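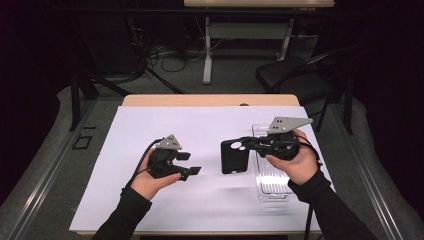
Ticket 1611 – Cases not sitting flat in clear trays
Queue: Packing and returns
Site: Janthorpe
Status: Closed
Priority: Normal

Reported problem

Black phone cases from the Costberg order are standing up at one end when placed in the clear trays. The lid sleeve then catches on the camera end of the case. Of the first 16 trays packed, 11 had to be opened and done again. Started with the April delivery. Cases from the previous delivery went in without trouble.

Setup at the bench

Light wood table, white sheet over the top, shallow clear plastic tray with a ridged inside. Tray is placed lengthwise, short end toward the packer. Case goes in by itself, no insert card. Lid sleeve is slid on at the next bench.

Reply 1 – Packing support

Please check the following and write back:

Is the tray from Buva or from the older stock? The supplier name should be on the carton.
Which way up is the case going in?
Does the case rock when you put it on the bare table with no tray?

Please leave the trays that failed as they are until we have the answers.

Reply 2 – Bench

Trays are Buva, from a carton opened this month. Older stock is finished, so we can't compare on the bench. There may be a few loose ones in the sample cupboard.

Cases are going in with the back facing up and the camera cutout at the far end. That is how the packing sheet shows it.

Case does not rock on the bare table. It sits flat on the sheet too. It only happens in the tray.

Reply 3 – Packing support

Thanks. That points to the tray or the fit. Please try these in order, using the same case each time:

1. Turn the tray end for end and put the case in again.
2. Keep the tray where it is and turn the case so the camera cutout is at the near end.
3. Put the case in with the open side up.

Press lightly at both short ends after each try and note whether it springs back.

Reply 4 – Bench

Results:

1. Tray turned – still stands up, but now at the near end. So it follows the tray.
2. Case turned – no change, same end of the tray as before.
3. Open side up – lies a bit lower, still springs back when pressed.

Found two old trays in the cupboard and tried one. Case drops straight in and stays down. Put side by side, the new tray is narrower at one end, just inside the rim. Hard to see because the plastic is clear, but you can feel it with a fingertip. On the white sheet it shows better if you look from low down.

Reply 5 – Packing support

Agreed, looks like a molding fault. We have sent the details to Buva and asked which batches are affected. Until they answer:

Run a fingertip along the inside of each end before loading. Set aside any tray with a lip.
Do not force the case down. It can spring up later under the sleeve.
Use the Wróbel trays from shelf 4 if you run short. They are slightly deeper, so use the long sleeve with them.

Reply 6 – Bench

Wróbel trays work. The long sleeve is a little loose but it holds if the fold is pressed flat first. Checked the rest of the open Buva carton and set aside the ones with a lip. The good ones pack normally.

Reply 7 – Packing support

Buva has confirmed one batch with the fault and will replace the full cartons. Keep the rejected trays together with the carton label for collection. The packing sheet stays as it is, back of the case up and camera cutout at the far end.

Two things still open, moved to a separate ticket: the long sleeve needs its own stock number, and shelf 4 needs a new label.

Closed by packing support. Reopen if the same fault shows up in the replacement cartons.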